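Section 3: Setting up your Sanddale visitor card

Reading time: 3 minutes

Updated Jun 19, 2021

The steps in this section get a new card ready for use in Sanddale and on the Skallberg ferry. If you bought a day ticket on paper, skip this section and go to Tickets without a card.

Before you start

You will need the card, the letter it came with and a phone that can receive text messages. The phone doesn't need a data connection once the card has been set up. Children's cards are set up from an adult's phone, and one adult can look after several of them.

Activating the card

1. Remove the card from the letter. Keep the letter, as the recovery code is printed on the back.

2. Open the Gallagher app and choose Add a card. If the app asks for your location you can refuse.

3. Type in the card number from the front of the card. Leave out the spaces.

4. Wait for the text message and enter the code. The code lasts for 11 minutes. If it runs out, choose Send again and use only the newest message.

5. Choose your first day. The card runs by calendar day, so a card started in the evening has used up a whole day by midnight.

6. Check that the screen shows Ready. If it shows Pending, leave the app open until it changes.

Note: The first day can be changed as often as you like until the card is first touched on a reader. After that it's fixed.

Caution: Do not bend the card, punch a hole in it or keep it in the same sleeve as a hotel key. Damaged cards are replaced at the harbour office only, and the office is closed in the evening.

Using the card on buses and trams

1. Touch the card on the yellow reader as you board. One beep means it has been accepted.

2. Touch again when you get off. This applies to trams as well, where the reader is on the post at the stop.

3. When changing from tram to bus, touch off and then on, even if the two stops share a shelter.

Route 792 runs from the station to Grirkberg, the old quarter on the hill. In summer it is full by mid-morning. The walk up from the tram terminus is 900 metres, with steps for the last part, and on a busy day it is often the quicker way. Anyone with a pushchair or heavy luggage should wait for the bus.

Note: The last bus down from Grirkberg leaves before the restaurants on the square close. Check the board at the stop when you arrive. Taxis can't enter the square and pick up from the lower gate.

Using the card at museums and the tower

1. Show the card at the desk before joining any queue inside. Staff will scan it and give you a paper slip.

2. Keep the slip until you leave. It is needed again at the tower stairs.

3. For the tower, book a time in the app under Places. Bookings open the evening before.

Each museum can be visited once per card. Leaving for lunch and coming back counts as a second visit, so eat first or use the museum café. Guided tours and special exhibitions aren't included unless the app says so beside the name.

Caution: A tower booking is cancelled if you are late, and the next free time may be on another day. Allow for the security check at the door.

Using the card on the Skallberg ferry

1. Touch the card at the gate on the pier. The crew do not carry readers.

2. Board by the front ramp. The rear ramp is for bicycles and delivery carts.

3. On the return crossing, touch at the Skallberg gate in the same way.

The card covers foot passengers only. A bicycle needs its own ticket from the machine beside the waiting room, which takes coins and bank cards. In high wind the ferry is replaced by a bus over the bridge, and the card is valid on that too. 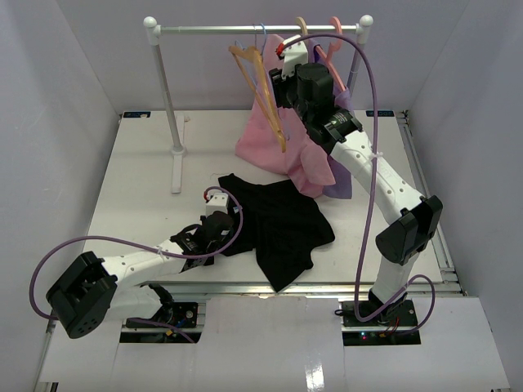
One visitor wrote to us in May to say that the gate at Skallberg had refused her card on the way back, although it had worked on the way out. She had touched it against the gate while it was still in a wallet with two bank cards, and the reader had picked up one of those instead. She got through once she took it out, but missed the boat and had to wait for the next. She also asked us to mention that the café on the Skallberg side shuts early out of season.

If the card is refused

- Take it out of any wallet or sleeve and try again.
- Open the app and check that the card shows Ready.
- Check that you touched off after your last journey. If you didn't, choose Close journey in the app.
- If the reader shows a red cross, tell the driver or desk staff and show them the card in the app.

Keep the receipt for any ticket you have to buy while the card isn't working. Claims are made in the app under My cards, with a photo of the receipt.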